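Kitchen Counters, Lernwood Units
Gallery and setup notes, updated 2022-04-13
Compiled by Nafula Mfaume

The counters were laid out over two afternoons in June and have been adjusted in small ways since. Each one follows the same rule: heat on the left, cutting in the middle, pan and knives on the right. Clear working length is 90 cm wherever the wall allows it. Lamp height and outlet positions are on the plan sheet, which Hamisi Sang keeps.

Notes that apply to every unit

Bottles and jars go against the backsplash in a single row. Labels are optional, lids are required.

Boards are oiled monthly and stored dry. Small boards go under large ones.

Toaster cords stay on the wall side of the counter — never across the board.

Counter 2, marble top

Gray-veined white marble with green mosaic tile behind. Toaster oven at left, with the two-slot toaster below it and a beige towel over the oven. Cutting board with rounded corners and a groove near the edge.

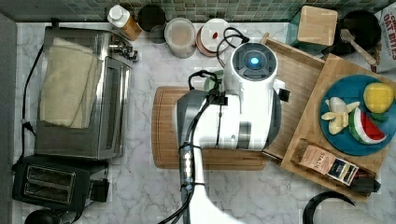
Still to do

Khalil Kassab to recheck the tile grout behind the knife block. Towel hook on order from Rugemalira. Corrections to this page go to Ngozi Fashola.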